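4.3 What went wrong with the flat, dark objects

I'll own up to this one: the worst fault in our September runs was mine. I had set the grasp planner to trust the wrist depth reading down to 9 mm, and on matte black casings that reading just falls apart (I knew that, and I left it in!). Out of 942 attempts, 70 ended in a force stop, with the fingers pushing straight down on a lid. Apinya Thammasiri hit the stop button herself more than once, and I don't blame her.

Figure 6. Wrist camera view of a dark ASUS device on a light wooden surface. 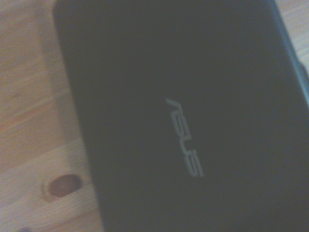
So we added a second check: if too many depth pixels drop out, the arm backs off and asks for a new viewpoint. It's slow, and Gisela Steinbach still thinks the threshold is too jumpy, but I'd take a slow arm over a cracked screen any day.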